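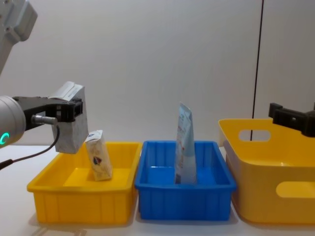

Gladys Magesa asked that the minutes record her view that the sorting build should not be called finished until it can be left to get on with a full run, and that the newsletter had been too quick to say otherwise. Trefor Bowen accepted this and will send a correction for the next issue.

FLETCOMBE SHARED WORKSHOP
Sorting build group: minutes of the meeting held on 12 June 2020

Present: Gladys Magesa (chair), Trefor Bowen (minutes), Llewellyn, Sudis.
Apologies: none.

1. Minutes of the last meeting
Agreed, with one change. Item 4 should have said that the bench is to be screwed to the floor, not the wall. Sudis has corrected the copy in the folder.

2. Matters arising
The extension lead has been replaced. The key to the side cupboard is still missing. Llewellyn will ask the evening woodwork group.

3. The arms
The build now has two arms facing each other across the white table, with the bins in a row between them. Each arm has a black gripper. Trefor reported that the left arm handles upright cartons well enough if they are set down square to it. Cartons with a loose top flap are harder, as the flap can fold under when the carton is lowered. He would like to try a slower approach over the last part of the drop before changing anything on the gripper itself.

Sudis said the right arm drifts after a long session and needs its zero position set again. Llewellyn thought the mounting bolts were the likelier cause and offered to check them first. Agreed that the bolts be checked and the arm then run for 100 cycles with nothing in the gripper. If it still drifts, Sudis will look at the joint settings.

4. Bins
There was a long discussion about the bins. The present arrangement is two shallow trays, one yellow and one blue, and a deeper yellow bin at the right. Gladys said that having two yellow bins is confusing when people talk across the bench, and twice last session someone cleared the wrong one. Trefor did not want to buy more until the layout is settled. Agreed to put a number on the front of each bin and use the numbers in the log.

Llewellyn raised the depth of the larger bin. The arm has to reach over the rim and then down, and the planned path leaves little room at the back. He suggested a wooden block under the trays to bring the rims nearer to level. Sudis would sooner lower the larger bin by cutting into the bench top. This was not agreed. Llewellyn will make the block.

5. Test items
The group is using ordinary packets and cartons brought from home. Tall soft pouches remain the worst of them. They lean, and a grip taken too high crushes the top. Gladys asked for a fixed set of items to be kept in a box by the bench, so that one week's results can be set against another's. Everyone to bring clean, empty packaging, stuffed with paper where needed to hold its shape. No glass.

6. Run log
Trefor read out the figures since the last meeting. Of 608 picks tried, 204 were failures of one kind or another. He has not split these by item and was asked to do so. Sudis pointed out that stops made by hand are in there too, which makes the figure look worse than it is. Agreed that hand stops go in a separate column from now on.

7. Cables
Gladys is not happy with loose cable on the table top near the left arm. Trefor will clip it back along the arm, leaving enough slack for the wrist to turn. The cord behind the larger bin is to be tied to one side.

8. Money
The Lesomico order for fixings and cable clips has been paid. Llewellyn asked whether a spare pair of gripper fingers could go on the next one. Agreed, up to the usual limit.

9. Any other business
Sudis asked for the bench to be left switched off at the wall after use — it was found on again last week. Gladys will put up a notice.

10. Next meeting
Last week of June, same place. The meeting closed after 5 minutes' further talk about parking, not minuted.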